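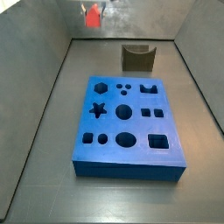 What is a shape-sorting tray good for, if the child already knows the names of the shapes?

Knowing the name of a shape and finding its place by hand are two different exercises, and a sorting tray gives practice in the second one.

Stelia presents Prondadura, a shape-sorting tray in thick blue foam

Saithong, 6 May 2024

Stelia, maker of learning materials for nurseries and therapy rooms, has today the pleasure to announce Prondadura, a new shape-sorting tray for the table or the floor. The tray is one large rectangular block of foam, blue on the top and on the sides, with openings cut into the upper face. Each opening waits for its own piece. The child takes a piece, looks for the opening with the same outline, turns the piece until it agrees and lets it go down.

Sorting trays are well known in every nursery, and we did not wish to invent the game again. Our work went into the choice of the outlines and into the places they have on the tray. In many sets the shapes are so different from each other that the child can finish quickly, after which the set goes back on the shelf. In Prondadura we put easy outlines and more demanding ones in the same block, so that a younger child and an older child can sit with it together.

The star has five points and is usually the first opening that children want to fill. It stays at the left, with the hexagon in the row behind it. The large circle is in the centre. A round piece needs no turning, and for this reason it is a good beginning for small hands. The oval in the front row asks for a little more attention, as it must lie in the right direction. Near to it are a small circle and a small square with rounded corners, and here the children often try one piece in both openings before they decide.

At the right end of the front row is the biggest opening of the tray, a large rectangle. It has a ledge inside.

Two other places on the tray should be mentioned to teachers. The first is the group of three small round holes, set in a triangle. The second is the pair of small squares that stand side by side. We suggest to leave these for later in the session, when the child is already comfortable with the single openings.

The arch piece

The outline that caused the longest discussion in our workshop is the arch. Its opening is in the back row on the right and looks like a rectangle with a hollow curve along one edge. Some of our testers call it the saddle, others the cradle or the bridge, and we have decided to keep all of these names in the guide. The matching piece is a dark olive-grey block with a flat face and a hollow curve on top.

When the arch piece stands upright on the table, it does not look at once like its opening. The child sees a little cradle and has to imagine how it will be after it is laid down. In the January trial this was the piece which the children discussed the most with each other. Several of them put it aside, filled other openings and came back to it afterwards.

"I am a carpenter's son and I learned shapes from the pieces that were left under the bench," says Maximiliano Leiva, founder of Stelia. "With Prondadura I wanted a tray which can stay in front of the child without help from the adult for some minutes. If the piece is wrong, the opening says it. The adult can be silent and watch, and I think this is a very pleasant thing for both."

Tested with children

The January trial was made with 48 children in Saithong, in groups of six. Each group had one tray and no instructions. The educators wrote down which pieces were taken first and which were left until the end. After the trial we moved the oval nearer to the small circle and made the ledge of the large rectangle wider. The educators also asked for a tray that does not make much noise when it is pushed from the table, and foam answers this wish very well.

Suggestions for use

For a first session, we recommend to give only the star, the large circle and the large rectangle, and to keep the other pieces in the bag. In the next sessions the hexagon and the oval can be added. The arch comes when the child asks for it.

The tray can also be used with closed eyes. The child follows the border of an opening with one finger and says what it is, then looks for the piece. Older children like to do this in pairs, one who describes and one who searches.

After use, wipe the foam with a soft cloth and a little soap, and let it dry flat. Please do not put the tray in the dishwasher or near a heater.

Price and availability

The first production is of 3,000 trays. Prondadura costs 19 euros, with all the pieces, a cotton bag and a printed guide. It can be ordered directly from Stelia and through our distributor Skindex, who also takes care of the orders from schools. Single pieces can be replaced, and it is enough to write the name of the shape in the order. For the arch, any of its names will be understood.

Trays for review can be requested by journalists and by teachers' magazines. Please write to the press office of Stelia in Saithong and indicate the name of your publication and a postal address.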